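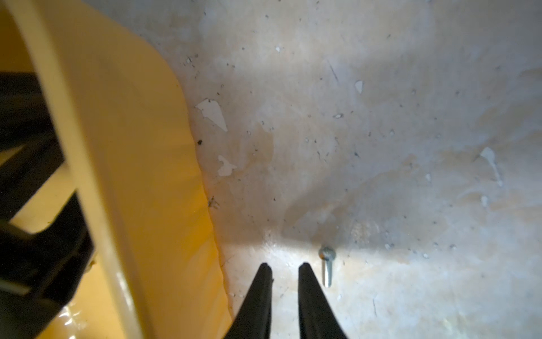

Chapter 4
Small Parts and Where They Go

In this chapter you will learn to
set up a work surface before you take anything apart
choose a tray or bin that suits the parts you have
keep fasteners matched with the pieces they came from
close out a job so that someone else can finish it

Key terms: fastener, parts tray, catch bin, holding spot, job card, stray

Most repair jobs in a beginning shop course do not fail at the hard step. They fail when the cover goes back on and there is one screw too few, or one too many. A student who can read a wiring diagram may still lose ten minutes on hands and knees looking for a screw that was on the bench all along.

Lorraine Mottram ran the parts counter at Bickerstaff, a small appliance repair shop, before she began teaching. In January of her last year there she kept a tally of jobs that were held up at the bench. She wrote down 100 of them. In 16, the only reason for the delay was a missing fastener. The parts themselves were cheap. The time was not, and two customers took their business elsewhere.

This chapter deals with the bench itself. Tools come in Chapter 5.

4.1 The Work Surface

A good surface for small parts is flat and does not roll things toward the edge. Color matters more than people expect. A steel screw is easy to see on a black mat and harder to see on a pale or speckled top, where it can pass for one of the specks. If your bench top is pale, either lay down a dark mat or make it a rule that no loose metal rests on the bare top.

Clear the surface before you begin. Things that do not belong to the job can stay at the back if there is no other place for them, but leave open space on all sides of the tray. Parts like to end up under the edge of whatever is nearest.

Wipe the top with a dry cloth. Do not use compressed air. It will clean the bench and put the dirt, and any small part you missed, on the floor behind it.

4.2 Trays and Bins

A tray is used for parts that are coming off and going back on. A bin is used for parts that are stored, or waiting to be sorted. The same container can do both jobs, though not at the same time.

Look for these points when you choose one:

Rim. A raised rim stops parts from sliding out when the tray is moved. A rounded rim is easier on the wrist.

Corners. Rounded inside corners let you sweep a screw up the side with one finger. Square corners trap it.

Color. Yellow is a good choice for dark parts. Black plastic and rubber show up well against it. Shiny plastic will throw back the light from a lamp, and a bright spot on the floor of the tray can hide a bright screw, so move the lamp until the glare is off the part of the tray you are using.

Depth. Shallow is better for work in progress. You should be able to see everything in the tray from where you sit.

The Plirurier tray used in the exercises for this course is a shallow one. Any similar tray will do. If you use the Trerkine stacking bins, take the bin off the stack and set it on the bench before reaching in.

Place the tray in front of you, within easy reach of both hands. A part that misses the tray will usually land close beside it, so check the strip of bench along each side before you look anywhere else. 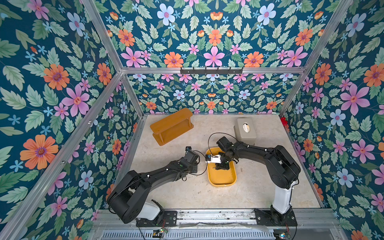 4.3 Strays

A stray is any part found outside the tray while a job is open. Treat every stray the same way:

1. Stop work. Do not set down another part until this one is dealt with.
2. Pick up the stray and compare it with the fasteners listed on the job card.
3. If it matches, put it in the tray with the others of its kind.
4. If it does not match, place it in the holding spot and write a line on the card.

Never drop an unknown screw into the tray to get it out of the way. Once it is in with the others, it looks like it belongs there.

The job card in Figure 4.3 is from a Nukico fan, job number 439, dated 24 October 2018. Note that the student listed the screws by length and by location. "Four short, rear cover" is a useful entry. "Screws" is not.

Before you go on, get out your own tray and a blank job card. You will need both for Exercise 4A.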